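Holding Time and Texture in Steamed Buns Sold from Small Kitchens

Project report, Food Service Management, second year
Group members: Vanderleia Coutinho, Jhosep Salazar, Reynaldo Cabrera
Supervisor: Encarnación Zabala

1. Background

Steamed buns are sold at many of the lunch counters near our campus. Most of these counters are small. They buy dough or finished buns from a supplier in the morning, steam them before the lunch rush and keep them warm until they are sold. Customers complain more about texture than about flavor. The usual complaints are that the bun is tough on the outside, that the bottom is soggy, or that it has gone flat.

Our group wanted to find out how long a plain bun can be held before people start to notice. We worked with Prikville, a lunch counter run by Teodoro Soriano. He had been throwing out buns after a fixed time that he had picked himself when he opened, and he wanted to know if the limit made sense. He gave us access to his sales notes and let us talk to his customers.

2. Questions

We set out to answer two questions. How long can a plain bun be held warm before tasters rate it lower than a fresh one? Does the way it is held (covered, uncovered, or wrapped in a cloth) change that time?

We also planned to compare filled and plain buns. We dropped this part in the third week because the filled buns from the supplier varied too much in size.

3. Method

All of the dough was made from the same recipe, using wheat flour, water, sugar, instant yeast and a little oil. Dough was mixed in the teaching kitchen, rested once, shaped by hand and rested again. Reynaldo did all of the shaping so that the buns would come out close to the same size. We did not use baking powder. Two of the recipes we looked at called for it, but Mr. Soriano's supplier, Pludik, leaves it out and we wanted our buns to be close to theirs.

Small batches were used for every test. We chose this over one large batch so that every bun in a test would have had the same steaming time and the same space around it. The buns were spaced apart on the tray because they swell as they cook, and two buns that touch will tear when they are separated.

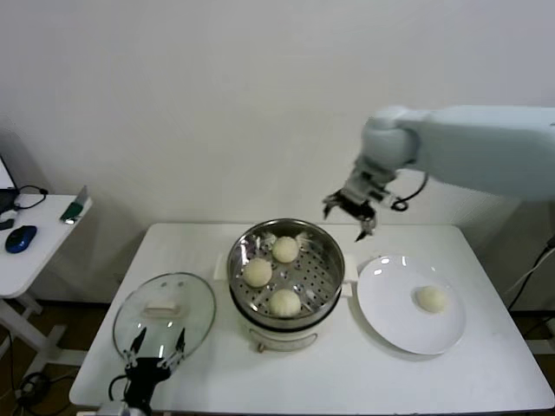 Figure 1. Three buns on the perforated tray of the steamer, with a plate to the right.

After steaming, the buns in a batch were given one of three treatments. Covered buns stayed under a lid with the heat on low. Uncovered buns were left on a rack at room temperature. Wrapped buns were put in a clean cotton cloth inside a closed box. A fresh batch was made for each tasting so that every taster had a fresh bun to compare with.

Tasters were 25 students and staff members. Each of them got a piece of a fresh bun and a piece of a held bun without being told which was which, and rated both from one to five for softness, moisture and overall liking. Water was provided between samples. In all we collected 490 usable ratings. Forms with missing answers were left out.

4. Results

Uncovered buns lost points quickly. At 20 minutes the skin had become dry and several tasters wrote "chewy" or "hard" on the form. At 40 minutes the softness score was less than half of the fresh score. We stopped testing this treatment at one hour.

Covered buns did well on softness for the full two hours. The problem was moisture. Water dripped from the lid and left marks on the tops, and the bottoms became sticky after the first hour. Tasters who disliked these buns nearly always mentioned the bottom. Putting a cloth under the lid helped with the tops but made no difference to the bottoms.

Wrapped buns scored between the other two at first and ended up with the best overall liking at 90 minutes. They were no longer hot at that point. Four tasters said they would not buy a bun at that temperature even though the texture was good.

We also looked at Mr. Soriano's notes. Over the spring he sold 2438 plain buns and recorded 117 as thrown out. Most of the waste was written down after 2 p.m., when the lunch rush is over. He usually steams one last large batch just before 1 p.m., and part of that batch is what ends up in the bin.

5. Discussion

The limit at Prikville was 45 minutes for covered buns. Our ratings suggest that an hour would be acceptable – the drop in moisture score only became clear after that. A longer limit would save some buns, but the size of the last batch probably matters more. If he made two smaller batches in place of the large one, fewer buns would reach the limit at all. This costs him extra time at the steamer when he is also serving, and he was not sure he could manage it alone.

Our tests have several weak points. The tasters were mostly students, while many of the customers at the counter are office workers. We only used one recipe. The cloth box was opened each time we took a bun out, so the later buns had lost more heat than they would have in a box left shut. We also did not measure the temperature inside the buns. The probe thermometer we had reserved was in use by another group during two of our sessions, and readings from the remaining sessions were too few to report.

Food safety was outside the scope of this project. The times given here are about texture only and should not be read as safe holding times.

6. Work plan and division of tasks

Vanderleia wrote the tasting form and entered the data. Jhosep handled contact with Prikville and typed up the sales notes. Reynaldo was responsible for dough and shaping. All of us helped at the tastings and wrote parts of this report. The final tasting was moved to June because of exams.

7. Further work

A second group could repeat the covered test with a rack that lifts the buns higher above the water. Mr. Soriano has also asked for a test of buns that are steamed, chilled overnight and steamed again, as this is how he would like to prepare for the morning. We made one trial batch this way but did not have tasters for it.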